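Teltutholm schools open homework rooms to families

October 9, 2022

Homework rooms for families now open at 4 schools across Teltutholm. Free, no booking. The rooms opened quietly in August with 34 families signed up, and Dumlao Learning Trust says teh scheme will now run until the summer.

Parents and carers sit in with their children, with a teacher on hand for maths and reading. Evening sessions at Amance Primary to follow, dates soon. 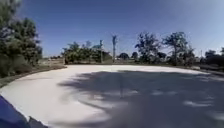
Shadow across the pale paving, Teltutholm.

"Parents kept telling us they wanted to help but the methods had changed since their day," said Lorna Padilla, head of family learning. "So come and learn them with us. Bring the little ones, bring gran."

A grant of £2000 pays for books and snacks. Places limited to 20 children per room, first come first served.

Schools wanting to join in should should contact Gearóid Breathnach at the Trust office before half term. Interpreters on request.

Press contact: Lilibeth Lacson, Dumlao Learning Trust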